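Broturau Building Users' Forum
Topic: Ground floor store, wall finish and skirting

Bukola_Balogun
Members are asked to comment on the proposed finish of the ground floor store before the works order is placed in July. The walls have been painted white. The floor remains bare concrete and no decision has been taken on sealing it. Birex has quoted separately for skirting, 100 mm high, and for a floor sealer in 2 coats.

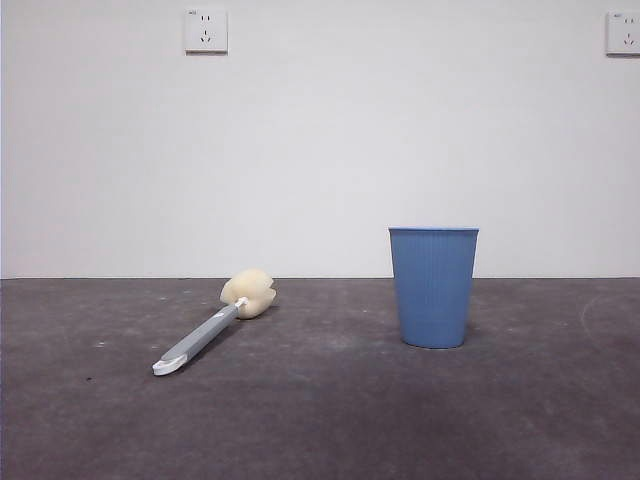 Photograph: Bereket Seyoum / Broturau Premises Office

Kumsa_stores
The stores section supports the skirting. Paint running straight down to a concrete floor will be marked by trolleys and mops, and the lower part of the wall will need repainting long before the rest. We have no view on colour.

B.Seyoum
I must disagree with the previous contributor. Skirting would prevent the shelving from standing flush against the wall. The sealer should take priority. The floor is rough and already shows scuffs and dusty patches, and stock will be kept in cardboard on the lower shelves.

tultinent_rep
May I ask whether the sockets are to stay where they are? They are set well up the wall, and a shelf of the usual depth could obstruct the plugs.

Bukola_Balogun
The sockets will not be moved. Shelving is to be arranged so that both of those shown remain within reach.

Kumsa_stores
Noted. The section maintains its request for skirting, if only on the walls without shelving. We estimate roughly 13 metres.

B.Seyoum
I would accept that arrangement, provided that the sealer is applied first.

Bukola_Balogun
Birex will be asked for a revised price on that basis.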